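Teleop demos for a cylinder task in sim - wrist view only, or add a second camera?

Forum index > Manipulation > Teaching by demonstration

garkero_dan
I'm collecting demonstrations in simulation for a simple job: pick up a gray cylinder, open at one end, and stand it upright on a block. I drive the arm with a hand controller, position and rotation both mapped, trigger for the gripper. The recordings go into a plain behavior cloning setup, nothing fancy.

I have 44 demos so far. The policy gets the fingers near the cylinder most of the time and then stalls, or closes too early and knocks it. When I play back my own demos they look fine to me, a bit slow in places. The only picture the policy gets is the one from the wrist. I drive from a free view in the simulator window that I can orbit with the mouse.

Before I record another batch I want to know if the problem is the view, the number of demos, or the way I drive.

tallyho_mk
How many of the 44 start with the cylinder in a different place? If you reset to the same spot each time you have one demo recorded 44 times.

garkero_dan
Start position is randomized, in a square on and next to the block. Rotation too. The arm always starts from the same home pose.

tallyho_mk
Then randomize the arm as well. It doesn't have to be much. Right now the policy has never seen what to do when it's a little off your usual path, and it will be a little off all the time.

Valtteri Karppinen
I would look at the driving first. You say you orbit the free view with the mouse while you record. That means you are making decisions from information the policy doesn't have. You know where the far side of the cylinder is and it doesn't. So in the data there are moves that look random from the wrist, and the network averages them.

Try this. Put the wrist image full screen, close the free view, and do 14 demos that way. If you can't do the task like that, the policy can't learn it like that either.

pnr_weld
I don't agree with that last part. A person driving through one camera is slow and nervous and the demos come out full of stops. Stops are poison for cloning. I would take smooth demos with a good view for the operator and let the network sort it out. It gets the joint positions too, so it isn't as blind as you are when you look at a flat picture.

Valtteri Karppinen
Joint positions tell it where the hand is. They don't tell it where the cylinder is.

pnr_weld
No, but the image does, in most frames. And he said he stalls near the grasp, where both are in the picture.

garkero_dan
OK, I did the wrist-only test last night. It took me a lot longer than I expected. I got 11 usable ones out of 14 tries. The three I threw out were all the same mistake, I went in with the wrong depth and pushed the cylinder with the outside of a finger.

The bad part is the approach when the cylinder lies low and left of where I'm going. I have the fingers open and I have to decide which way to roll the wrist before I come in. Everything is gray, so the edge of the cylinder against the block is what I steer by, plus the bright rim at the open end.

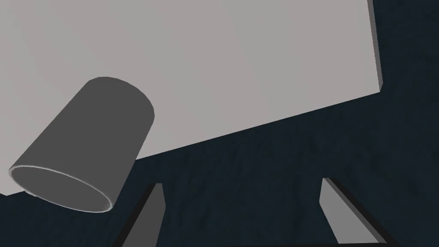
tallyho_mk says the arm start is the bigger problem and I may be spending effort on the wrong thing, so I added a random offset to the home pose for these as well. I haven't trained on them yet.

drerik_user5
What are you using for the controller mapping? If it's relative to the base and you drive from the wrist view, left on your hand stops being left on the screen as soon as the wrist rolls. That alone would explain the wrong depth. In Dredeck there's a setting for the frame, I don't know what your tool calls it.

garkero_dan
It was base frame. I'm on Weerasinghe, the older branch. There is a tool frame option and I never touched it.

drerik_user5
Switch it. Give yourself an evening to get used to it before you record anything you plan to keep.

Valtteri Karppinen
Agree with this. Tool frame for the last part of the approach at least. I keep base frame for the long moves and switch with a button on the controller.

hollow_shaft
Switching in the middle of a demo gave me a small jump every time because the offset wasn't reset. Check your recorded actions for spikes at the switch. I lost a whole set to that.

Different question for the original poster. When you grasp it, do you always grasp it the same way? With an open cylinder you can go across the outside, or put one finger inside and pinch the wall. If you did some of each, that's two different tasks in one folder.

garkero_dan
Mostly across the outside. I went back and looked, and 5 of the first 44 pinch the wall with one finger inside. I did it when the open end was facing the gripper and it was the shorter way in.

hollow_shaft
Take those out. Train without them and see if the early closing goes away. It's the cheapest thing you can try.

pnr_weld
Or keep them and collect more of that kind. If the open end faces you then pinching the wall is a perfectly good grasp and you will want it later. Removing data because it's varied seems backward to me.

hollow_shaft
Later, yes. With 39 left he doesn't have enough to teach one grasp properly, let alone two. Get one working and then add the other.

tallyho_mk
Also trim the pauses. You said you were slow in places. Cut any stretch where the hand doesn't move and the gripper doesn't change. That takes a short script and it helped me with stalling more than any camera did.

garkero_dan
Plan for this week then: tool frame, random arm start, outside grasp only, pauses cut. I'll still add a fixed camera on the side and record it along with the wrist, so I can train with and without it on the same demos.

Valtteri Karppinen
Good. Record both always, you can drop one later. But keep driving from what the policy sees, at least for the last stretch down to the cylinder.

pnr_weld
Still don't agree, but post the numbers for both and I'll look at them.

garkero_dan
Will do. First training run goes on Monday.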